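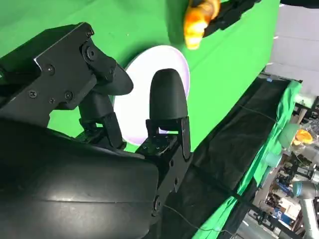 A croissant held above the plate during recording at Cladudlow, seen from the wrist of the other hand.

Filed under: Robotics / Automation

Cladudlow records tabletop food tasks for Skala training set

Cladudlow has started recording two-handed food handling for Skala, a learning system meant to set out and clear small tableware. The first block covers 500 episodes. Each one is a full run of a short task done by the robot hands under the control of an operator, with the joint positions and the video saved together.

The tasks in the block are plain ones. An item is picked up from a green table covering, carried to a plate and put down. In other runs the item starts on the plate and has to be taken off. The items include a croissant and round orange fruit, chosen for their different shapes. A fruit gives the fingers a curved surface on every side. A croissant is long and uneven, and the best place to hold it depends on which way it is lying.

Three cameras run during every episode: one at head height facing the table, and one on each wrist. The head view covers the plate and both hands for most of a run. The wrist views move with the hands and are often tilted far over, so the table edge can run at a steep angle across the picture. The recordings are stored without being turned upright. Skala receives the tilted views in the same form when it runs on its own, and the team wanted training and use to match.

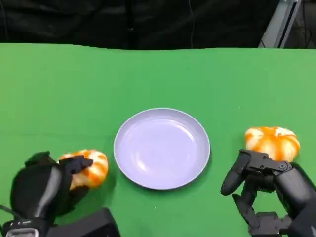

Head view with the plate empty and a fruit on each side, the left one in the grip of the left hand.

Operators work from a task card that gives the starting layout and the end state. The card does not say which hand to use. When an item lies near the middle, either hand may take it, and the choice is left to the operator. According to the project notes, an earlier set had fixed the hand for every run, and the trained system then reached across its own other arm when the layout changed.

The plate is also moved between runs. It may be shifted toward the front or the back of the covering, or to one side, and the items are laid down again by hand. Operators are asked to keep the space between plate and item uneven from run to run.

Episodes are checked in Gristus, the in-house review tool, which plays the views side by side above a plot of finger positions. A reviewer marks the moment of first contact, the moment of release and the end of the task. Runs in which one view lags behind the others are set aside. So are runs where the operator pauses in mid-air for more than two seconds, a habit that an earlier version of Skala copied closely, stopping over the plate with the item still in its fingers.

Dropped items are handled differently. If the operator picks the item up again and finishes, the episode stays in the set and carries a recovery label. If the run is stopped, the file is kept in a separate folder and is not used for training at this stage.
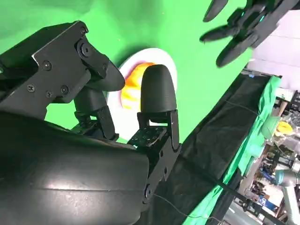
L. Nartey

Wrist cameras bring a known problem with them. As the fingers close, they cover a good part of the item, and a fingertip can hide the point where the item meets the plate. The head view is less affected but gives little detail of the grip itself. Skala takes all views at every time step, and the block is intended to show how much it leans on each. One planned test removes a wrist view during training and compares the result on the same starting layouts.

Movement blur is left in the recordings as well. The second hand often crosses a wrist view quickly, and Gristus flags such passages but does not cut them. Reviewers can reject a run for blur only if the head view is unclear at the same moment.

Background items at the far side of the work area have not been screened off from the wrist cameras. The green covering and black cloth fill much of what they see, with equipment and shelving beyond. A later block will repeat two of the tasks with a different table covering, to check whether the color has become part of what the system has learned.

Recording runs through August. Training on the first block begins once review is finished, and the stopped runs will be looked at separately. Cladudlow has not decided whether the set will be shared outside the company.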